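Keeping Hens in a Small Town Yard
Speaker notes, Darragh Duggan
Drillholm Library evening talks, February

Slide 1. Welcome
Say hello, thank the library for the room and for the coffee. Remind people the handout is by the door and that questions are welcome all the way through, I would much prefer to be interrupted than to talk at a quiet room for an hour. Mention that I grew up with hens, went twenty-odd years without them, and only came back to it when we bought the house on Flonau Street with the long, skinny yard and the shed that leaned.

Slide 2. Before you buy a single bird
Read the town rules. Ours are on two pages and they are pretty friendly, but there is a line about how far the coop must stand from the neighbor's house and I missed it the first time. We had to move the whole thing 10 feet, on a hot afternoon, with my brother-in-law giving directions from a lawn chair.
Then talk to the neighbors. Go over in person, take your time, ask what worries them. Mostly it is noise and smell. You do not need a rooster to get eggs (pause here, there is always somebody who is surprised by this, and that is fine, I get asked at every talk).

Slide 3. The coop
Tell the story of the Tumia kit. I liked it, it went together in a weekend, but the latch was a simple hook and a raccoon can open a simple hook. Swap it for something with two steps. Hardware cloth on the windows, and chicken wire only where you want to keep hens in. Chicken wire will not keep much out.
Roosts higher than the nest boxes, or they will sleep in the boxes and you will be cleaning them every morning before work. Vents up high, so the damp air gets out over their heads in winter. Folks want to seal a coop up tight when it gets cold — I understand the feeling, I did it too — and damp air is what gives you frostbitten combs.

Slide 4. Feed and water
Layer feed once they start laying, oyster shell in a separate dish so each hen can take what she wants. Scratch is a treat. My mother would say it is candy and she would be right. Clean water every day, and in a freeze go out twice.
Show the feed notebook here. Pass it around if the group is small. I write down what I spend and I am not going to read the total out loud with my wife in the second row.

Slide 5. Light and the slow months
Explain short days and molting. Hens ease off in the fall and many people think something is wrong. Some keepers put a lamp on a timer. I let mine rest, and we just eat more oatmeal. Either way is fine and I don't want to start an argument like the one at the Pavliuk farm open day.

Slide 6. Eggs

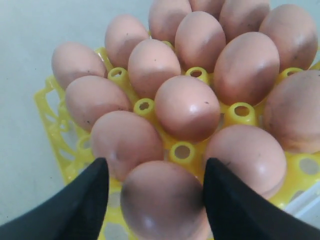

Brown eggs in a yellow plastic tray.
Leave this one up while I talk about gathering. Once a day at least, twice when it is very hot or very cold. Shell color comes from the breed and tells you nothing about the taste, though I have an aunt who will not hear it. Clean bedding in the nest boxes saves you most of the scrubbing later on. If you do wash, use water warmer than the egg, and then into the refrigerator. Pointed end down if you can tell which end that is.
The float test: take questions. An old egg floats because the air pocket has grown. It tells you age, and it doesn't promise you anything more than that.

Slide 7. When a hen gets old
Go slowly here, there may be children. Hens can live a good many years after they stop laying much, and it is kinder to decide at the start what you will do. Ours retire under the lilac.

Slide 8. Questions
Point out the sign-up sheet for the coop walk. Stack the chairs after, the lights go off at nine.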